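Kit de recolha Perura para óleo alimentar usado

Olá! Sou eu que trato dos kits Perura aqui na Jinar, e este é o que mais vendo a cantinas e pequenos restaurantes (e a uma ou outra casa com muita fritura, confesso). Traz 2 bidões empilháveis, funil com rede e tampa de rosca larga, que dá um jeitão quando se está com pressa.

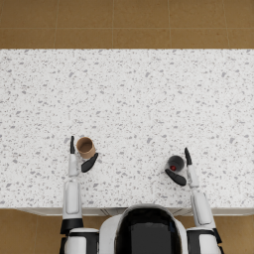

Bancada clara salpicada de cinzento.

O óleo segue depois para a Lepik, onde é filtrado e preparado para biocombustível. Já temos mais de 451 kits entregues, e desde outubro a rede também chega a Sadar!

Só um pedido meu: deixem o óleo arrefecer bem antes de o deitar no bidão, e nada de água lá para dentro.

Referência: Perura 7
Prazo de entrega: 7 dias
Garantia: 2 anos
Preço de lançamento válido até 31 de dezembro de 2018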